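Table care, the short version

Posted by Adesuwa Yusuf
August 22, 2020

Got a pile of emails after the bit on butcher block so doing tables properly this time. Kitchen tables, work tables, the folding one in the garage. Whatever you've got. Quick notes, in no order, skip to what you need.

Everyday wipe

Damp cloth, wrung out hard. If it leaves a puddle it's too wet. Drop of dish soap in a bowl of warm water, not squirted on the table. Wipe with soap, wipe with plain water, dry with a towel. The drying part gets skipped in my house every single night and you can tell by the streaks.

No scrubbing powder on anything shiny. No green scrubby pads either. They take the shine off in one spot and then you've got a dull patch forever, right where people sit.

Microfiber beats old t-shirts for this. Wash them without fabric softener or they just push the water about.

Crumbs in the seam

Any table made in two pieces has a line where stuff collects. Sugar, flour, glitter if you have kids. Don't wipe across it first, you just pack it in. Vacuum with the brush end, or run an old dry toothbrush along the line, then wipe. Wipe WITH the seam and not across.

For the really stuck stuff a wooden toothpick. No knives. I have a nick in mine from a butter knife and I look at it every morning.

If the table pulls apart for a leaf, pull it apart. Once a season is plenty. You will be disgusted. Mine had raisins.

Water sitting in a seam is what does the damage, the edges swell up and then the two halves never sit level again. So spill near the seam = towel straight away, press down, don't rub.

Leveling two halves

If one side is a hair higher, look underneath before you do anything else. Nine times in ten it's a loose screw or a latch that isn't shut all the way. Snug the screws by hand, a power driver will strip them out. Still off? Check the legs. Our floor slopes toward the back door so one leg has 2 felt pads and the rest have none.

Cardboard shims work till somebody mops. Use plastic ones, the hardware store on the Cestside road sells them in a bag of 20.
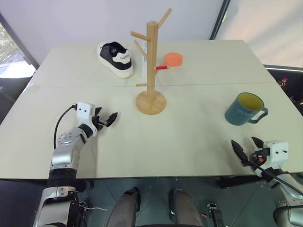

4 min read

Light tops

Pale tables hide dust and water spots. They don't hide coffee, turmeric, tomato, red pen, or newspaper ink. Trade you for a dark one some days.

Coffee ring, fresh: soap and water. Coffee ring, old: baking soda with enough water to make a paste, dab it on, leave it while you do the dishes, wipe off gently. Rinse well or you get a white film. Try it on the underside first, especially on real wood.

Turmeric: soap first, then put the table by a sunny window if you can move it. Sun fades it a lot. It took 3 days for mine and there's still a ghost of it if you know were to look.

Ballpoint: rubbing alcohol on a cotton swab, tiny bit, blot. Keep it off varnish and anything painted. Permanent marker is the same but more swabs and more swearing.

Sunlight goes the other way too. Leave a placemat in one spot all summer and you'll have a placemat shaped patch by September. Move things around.

Sticky stuff

Price labels, tape, whatever the kids put down. Hair dryer on low, lift a corner with a fingernail, peel slow. Leftover goo: cooking oil on a paper towel, let it sit, rub in circles, then dish soap to get the oil off. Old plastic gift card makes a good scraper.

Candle wax: ice in a sandwich bag on top until it's hard, then the gift card again. Don't melt it, it spreads.

Dried glue, depends on the glue. School glue comes up with warm water. Super glue I leave alone unless it's a sacrificial table.

Scratches and dents

Light scratch on wood, rub a walnut over it. Works ok on brown wood, does nothing much for pale. For pale I use one of those wax fill sticks, the closest color, one shade lighter if you're stuck between two. Press in, scrape flat with the card, buff.

Dent in bare wood: damp cloth over the dent, warm iron on top for a few seconds, look, repeat. Steam lifts the fibers. Bare wood only! On a finish it'll go cloudy and on anything with a glued surface it can bubble.

Deep gouge, live with it or put the fruit bowl there.

If it's also your work table

Half the people writing in use one table for everything, same here. So:

Put down a mat before you do any gluing, painting, or taking things apart. Cutting mat, old baking sheet, even a flattened cereal box. The baking sheet is best for small screws because of the rim.

Clamps leave marks. Scrap of wood or folded felt under the jaws every time, top and bottom. I forgot once.

Cords go off the back, not across the front where a knee will find them. Binder clip on the table edge, thread the cord through the wire loops, done. Leave some slack so pulling on one end doesn't drag the whole lot down.

Anything heavy with hard feet gets felt or rubber underneath. Check rubber feet though, cheap dark ones can leave stains on light tops that do not come out. Ask me about the mixer.

Clear the whole thing at night. Takes a couple of minutes and then breakfast isn't a negotiation.

Heat

Trivet. Always a trivet. Folded towel in a pinch. A pizza box straight out the car will leave a cloudy patch on some finishes, found that out with guests over.

White cloudy mark on varnished wood is usually moisture trapped in the finish. Try leaving it alone overnight first. Then a dab of plain petroleum jelly left on, wiped off next day. Works more than you'd think. Black mark means it went down into the wood and that's a sanding job, different page.

Wobble

Turn it over (get help, tables are awkward). Tighten everything. Wooden screw hole gone loose: pack it with toothpicks and wood glue, snap them off flush, let it dry all the way, put the screw back. Held up on my Bastedau bench 4 years now.

Folding legs: check the little lock rings actualy slide down. A drop of oil on the hinge, wipe off the extra or it'll end up on your pants.

What I keep in the drawer

Dish soap in a small bottle
Baking soda
2 microfiber cloths, one wet one dry
Old toothbrush
Toothpicks
Gift card
Felt pads
Wax stick, pale

That's the lot. The fancy sprays I tried mostly left it greasy.

Reader note from Mrs. Govindasamy: she keeps a cheap paintbrush for seams instead of a toothbrush, softer and gets further down. Tried it, she's right, switching.

Chairs next. Send me your squeaks.

Filed under: kitchen, workroom, Pilumgate house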